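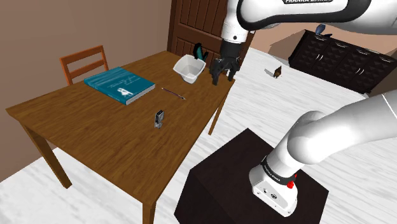
3.2 Cell layout and routine checks

The simulated cell was built to match the fixed arm at our Undton laboratory, and the settings given in this section apply to every run reported in Section 4. The arm is a single seven-joint unit. Its base is bolted to a pedestal and the pedestal pose is locked in the world file. We kept the pedestal as a separate body from the table, with a strip of floor between them, so the table could be swapped without touching the base frame. The home pose places the open gripper over the far right edge of the tabletop, pointing down, next to the white bowl. The joint values for this pose are stored once and read by all scripts.

Figure 3. Cell at the start of a run (top) and wrist camera view at the grasp (below).

Objects are loaded from the Hesolby set, which holds 658 meshes. Of these, 576 passed our mesh check and were kept. The rest had open surfaces or a centre of mass outside the hull. Small items on the table are placed first, then the bowl, and the solver is left to settle for 500 steps before the arm may move. Any object still moving after that is removed and placed again.
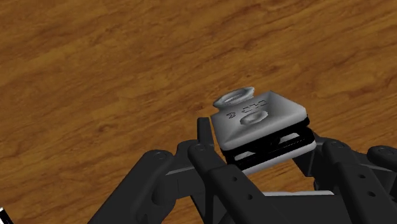

The wrist camera is mounted to the hand with a fixed offset. An error of a few millimetres in this offset is hard to see from the room camera but shows clearly in the close view, where both fingertips and the object between them are in sight. We therefore repeat the offset check after every change to the gripper model. The check closes the fingers on a test block in 16 wrist angles and compares the block centre with the midpoint of the fingertips. If any angle fails, the hand model is reloaded from the Akelico package and the full check is run again.

Finger friction was the setting that needed most care. With the default value, small parts with sloping faces slid out as the fingers closed. We raised the value in small steps and kept the lowest one that passed the lift test.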